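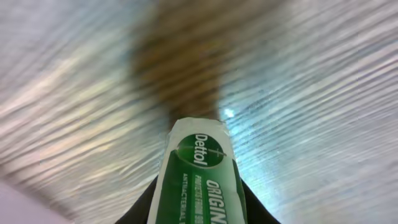 About us

Posted in September by the Turard workshop

Turard is a shared workshop. One big room, one small room, a loading door that sticks. We started with woodworkers and two people fixing bikes, and now most of what goes on at the long bench is robots. Small ones. Arms, grippers, things on wheels. All of it built by members after work and on weekends.

We get asked what we are a lot. Not a school, though people learn here. Not a company in the selling sense — we have never sold a robot and the one time somebody offered we talked them out of it. Members pay monthly, the money goes to rent and blades and filament, and whatever is left goes in the parts fund.

What we're building

The main thing right now is Sirnix. It's an arm with a two-finger gripper, and its job is putting the groceries and the household stuff away. That's it. Bag on the table, things out of the bag, things on the shelf. Sounds easy. We've been at it for 2 years.

Boxes went fine early on. Cans too, once we fixed the finger pads. What eats our time is soft packaging. Wipes, rice, refill pouches, anything that changes shape when you squeeze it. Pinch a packet of Dettol down low and you get the label clear and the top free, good. Pinch it too high and the bottom swings and hits the shelf. Pinch too hard and the whole packet folds over. So a lot of evenings are just that, pick up, carry, set down, write in the log, again.

The log is a paper notebook. We have a spreadsheet also but the notebook is what gets used. Last full count was 604 picks logged on soft items, and the goal is 1,000 before we change the fingers again. We keep wanting to change the fingers early. Please don't change the fingers early.

The parts

For anyone thinking of building along at home:

The fingers are black and printed here, on the older of our printers. Five versions so far. Version three was the best looking and the worst at holding anything. Version five has a flatter tip and we like it.

There's a small camera at the wrist. Put it close to the fingers, closer than you think. When the arm swings fast the background goes to streaks but whatever is in the grip stays sharp, and the thing in the grip is what you want to see anyway. We wasted a month trying to get sharp backgrounds. Slower moves help, more light helps, mostly we quit caring.

The base is a slab of countertop from a kitchen tear-out, bolted to the bench. Heavy. Do not skip heavy. Our first base was shelving board and the arm walked itself across the table.

Motors were bought used, in a lot, from Chauhan, the surplus place across the tracks. Not all of them worked. Enough did. Total spend on Sirnix so far is just under $300 not counting the motors we fried, which we would prefer not to count.

Power supply has its own switch at the front edge of the bench where you can reach it with either hand. Everybody who runs the arm learns the switch first.

The other project

Pliritz is the rolling cart. It was supposed to carry Sirnix from the table to the shelf so the arm didn't have to be so long. Right now it carries tools, when pushed. The steering works, the stopping does not work as well as we'd like, and until it does the arm stays bolted down. If you know brakes, or even if you once fixed a wagon, come talk to us.

How it works here

Sunday is build day. Door open from ten in the morning, people drift off by dinner. The robot bench is shared so sign up on the sheet taped to the end of it, in two hour blocks. Wood and metal side you can just turn up, after you've done the safety walk.

You do not need to know how to code. Some of our best gripper ideas came from a member who sews — she looked at finger version two, asked why it had no give in it, and went home and made a pad out of a potholder. We still use a version of that pad.

Beginners usually start on the log, calling out what got picked and wether it was set down right. After that, wiring. After that you'll have opinions and there's no stopping you.

Things we'd take off your hands: stepper drivers, working or close to it. Bench lamps. Pouches and packets of anything, full ones, the arm can tell when they're empty and so can we. No more printers please, we have four and one of them is mostly a shelf.

Things we don't do: repairs while you wait, birthday parties, drones. The drones were tried. The ceiling has a mark.

Coming by

Look for the blue door behind the tire shop. Ring twice, the first ring doesn't always go thru. Parking is fine on weekends and bad otherwise. First visit is free and you can stay as long as you want, just wear closed shoes and tie your hair back if there's enough of it. If the arm is running, stand on the far side of the yellow tape till somebody waves you over.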